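Count the Decisions, Then the Miles
May 28, 2018

Teams that train outdoor robots like to report distance. The number goes at the top of the page because it is easy to collect and easy to compare. I think it is a poor measure of a training set, and I think it leads people to gather the wrong examples.

The Olov data is a fair case. Olov is a sidewalk navigation project, and its learning system maps a forward view to a steering command. The training examples come from driving the robot by hand and storing each view with the command the operator gave at that moment. By February the set held 245 runs. Most of them were recorded on wide, straight walkways in good light, where the correct command is to keep going.

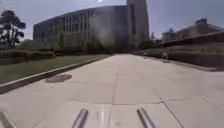

What a straight run teaches

A model trained on straight runs learns to output a value close to zero. On held-out straight runs it then scores well. The score says very little, as a constant would score nearly as well.

We sorted the Olov runs by steering activity. In 70 percent of the stored views the operator was making no correction larger than the noise in the control stick. Those views are not worthless. They teach the model that a slab joint is not a curb and that a darker patch on concrete can be driven over. But that lesson is learned early. Adding more of the same to the set costs storage and labeling time and changes the weights very little.

The views that matter are the ones where the robot is off its line and coming back. A careful operator produces almost none of these. The better the driving, the narrower the data, and the first time the trained model drifts toward the lawn it has no example of what to do next. 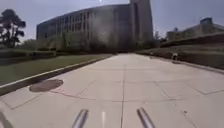

The usual answer is to add noise. The Purner method pushes the robot off course at random, lets the operator recover, and keeps only the recovery. I support this, with one reservation: the size of the push has to be chosen by someone who has watched the model fail. A small push gives recoveries the model can already do. A large one gives recoveries from positions it will never reach.

Tạ, the smaller set built after Olov, used six routes and 22 runs. Each route was driven in both directions with forced recoveries near every curb. The model trained on it held the walkway longer than the Olov model did. The Flutenness score, which is our measure of how smooth the steering is, came out slightly worse. I would take that trade every time — a robot that wobbles and stays on the concrete is more useful than one that glides into the grass.

There is a cost. Recovery data is slow to collect and tiring to drive, and two operators will recover from the same position in different ways. The model then averages them, and the average of two good turns can be a bad one. We have no clean fix for this. Using one operator per route helps, at the price of building that operator's habits into the set.

Still, I would ask every team to publish a second number beside distance: the share of views in which the operator had to do something.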